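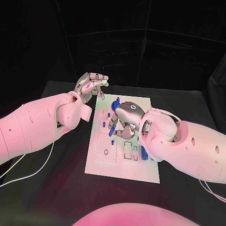
Work board with the blue pegs and the large cylinder

Plururora Puzzle and Assembly Club
Minutes, Sep 28, 2026

Opened at 7 with 20 members in the room, our best turnout since July! Last month's minutes were approved with one spelling fixed (it's Zürcher, with the dots).

Work board
Lots of happy talk about the white board and its blue pieces. Members love the printed outlines, and the gear-shaped knob was the favorite by a mile. A few people found the small outlines faint under the evening lights. Agreed to try a darker gray on the next print and keep the layout exactly as it is, big circle and all.

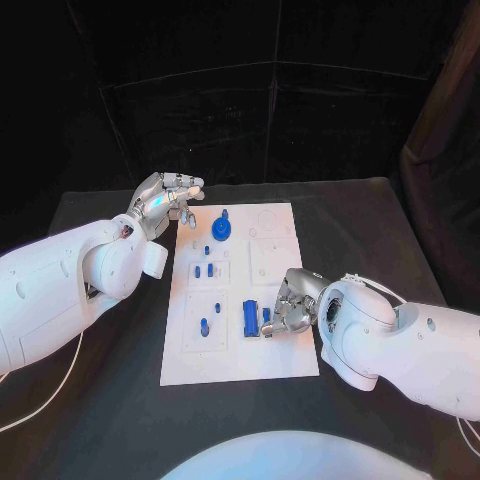 We also want a second set of parts in the same blue, so that two tables can go at once on open night. Zusus quoted $169 for the pegs, cylinders and knob together, and Trakon came in at $197 with a storage tray. Voted for Trakon, with 5 against. The tray won it, and those of us who have crawled under tables after a rolling peg are thrilled.

Open night
Moved to the large room. Tables stay dark gray, no cloths, as the white board looks terrific on them. Sign-up sheet is by the door and almost full already.

Other business
Zürcher hall key needs returning. Somebody please bring more tea next time, and those lemon cookies again!

Closed 8:40.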